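How We Taught Two Robot Arms to Put Away Socks

Do you like putting away your laundry? Me neither! So when our robotics club had to pick a project for the Wevbridge Junior Robot Challenge, I voted for socks. Some kids wanted a robot that waters plants (pretty cool) and one kid wanted a robot that butters toast (very messy), but socks won by a lot.

I'm 11, and this is my second year in the club. I'm going to explain how our robot works, and I promise you don't need to know anything about robots to follow along.

First, the name. Our robot is called Korkico. It's really two robot arms that share one table, and they have to work as a team. Each arm bends at its joints, kind of like your shoulder, elbow and wrist. Inside every joint there's a motor, and the motor is the muscle. At the end of the arm is a gripper, and that's the part that grabs stuff.

Try something for me. Put one hand behind your back and roll up a pair of socks with the other hand. It's hard, right? The sock slides all over the place! That's why we went with two arms. One can hold while the other one tucks and rolls.

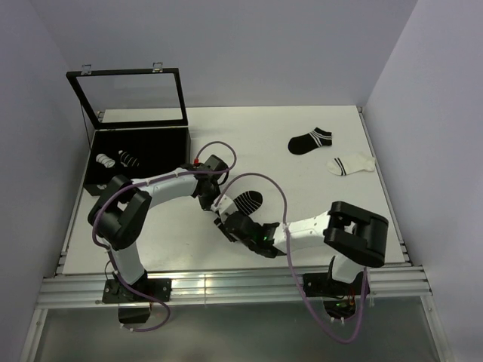
Korkico at work on a striped sock. Two rolled socks are in the box with the glass lid.

Now for the big question: how does a robot know what to do with a sock? A sock is floppy, so it's never the same shape twice. A block is easy, but a sock can land flat, or twisted, or all bunched up like a sleepy hamster. You can't just tell the arms "move left, close, lift" and hope for the best.

So we showed it! We moved the arms through the job ourselves, over and over, and the computer saved every move. One time through is called a demonstration. By July we had 1132 of them (my arms got more tired than the robot's did). Then a program looked at all those demonstrations and hunted for patterns. When the cuff is over here, the gripper usually goes there. It's a lot like how you learned to tie your shoes, by watching and copying and messing up a bunch.

And wow, did we mess up! In our first big test Korkico dropped the sock 7 times in a row. Once it grabbed the table, or tried to. We slowed the arms down and practiced picking up by the cuff, and after that it got 86 tries right out of our next hundred. We screamed so loud that the chess club next door came to check on us.

We still have stuff to fix before the challenge. Fuzzy socks are terrible, and inside-out socks are even worse. But if your school has a robotics club, go try it, and bring old socks!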